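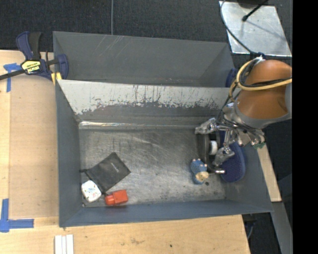
*Gray metal bins on a wooden table, a black fabric pouch lying in the nearer one.*

## Flat rate, uneven math

Varnitz Storage sent its flyer out again in September, the one with the big 50 on the front. Fifty dollars a month, any small unit, "price locked." I got two copies, one at home and one at the shop, and a few readers have forwarded theirs asking whether it's a good deal. I went through the paperwork, and I have doubts.

Start with "price locked." The lease says the rate is locked "for the introductory term." The introductory term is defined on page 3, in a paragraph mostly concerned with gate codes, and it runs for 2 billing cycles. After that you pay the posted rate. When I asked at the desk what the posted rate was, I was told it depends. I asked what it depends on and was handed another flyer.

Then there are the add-ons. You must carry insurance, and if you don't bring proof of your own policy on the day you sign, you're put on the house plan, Jiltness Cover. It's billed monthly and it renews on its own. The first page of the Jiltness booklet says your belongings are "protected against the unexpected." The exclusions, further back, take in water coming up from below, water coming down from above if the roof was "in ordinary condition," mice, moths, mildew, and anything you can't produce a receipt for. I have a garage full of things I'd like to keep and I doubt I could produce a receipt for any of it. My mother's sewing table came with a ham, as I remember it, in a trade with a neighbor.

Maybe the cover pays out beautifully. I'd like to hear from anyone who has filed a claim and been paid. I've asked this in the newsletter before, about the old plan, and got 27 replies. Most of them were about parking.

The lock is extra too. You can bring your own, the website says so, but the lease says it must be a disc lock "of approved type," and the approved type hangs on a rack behind the counter. I brought mine from the hardware store and was told it was probably fine. Probably fine is a strange thing to hear from people who reserve the right to cut it off.

To be fair to Varnitz, the place is clean. The hallways are lit, the carts roll straight, and the unit I looked at was dry and smelled of nothing. The drive-up units on the Flerura side have been repainted. If you're between apartments and need somewhere to put a couch for a short stretch, fifty dollars is a decent price and you'll be gone before the posted rate catches up with you. People do this and are happy.

My trouble is with the other kind of renter, which is most of us. We sign for the summer and we're still paying when the kids graduate. The flyer knows this. "Make room for what matters," it says, over a photo of an empty living room with one chair in it. What matters is apparently in the unit.

The Hashmi building on the other side of the tracks is the only other storage in walking distance. It's older, the elevator is slow, and they don't do an introductory anything. They quoted me one number, and when I asked what it would be next year they said they didn't know but they'd mail a letter first. The lease was a single sheet. I read it standing up. The number was higher than fifty, and I still can't say whether it's higher than what Varnitz would be charging me by spring, because Varnitz won't tell me.

If you're going to sign anyway, a few requests I'd make at the desk:

- Get the posted rate in writing, with a date on it.
- Bring a copy of your homeowner's or renter's policy and ask for the Jiltness line to be crossed out before you initial it.
- Ask how much notice they need when you move out, and whether a partial month is refunded. The lease says two different things, on pages 2 and 3.
- Read the late fee section. Read it again after lunch.

Or rent nothing. I went home and looked at the garage, and a good third of what I'd planned to store was boxes that other things came in. I've kept the box for a television I no longer own.

Replies to the usual address. Rate increase letters are especially welcome, with your name and unit number blacked out if you like. If Varnitz cares to send me its posted rates I'll print them in the next issue, in full. I've left a message.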